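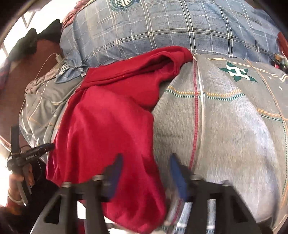 Joar Kvam: I do not agree that section 5 should require a full restart whenever an operator regrasps a garment. Regrasping is ordinary handling and should remain in the record.

truvedby_ops
The section does not prohibit regrasping. It requires that the operator mark it – the Millitz guideline has the same wording. Red cloth over patterned bedding is acceptable under the clutter clause.

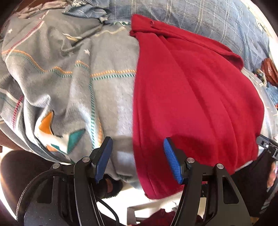
Both grippers must stay under the control of one operator until the garment is released.

um_biker46
We apply a limit of 2 regrasps per garment and would prefer to see that number in the text.

Joar Kvam
A fixed limit would be worse. I will submit a revised wording in September.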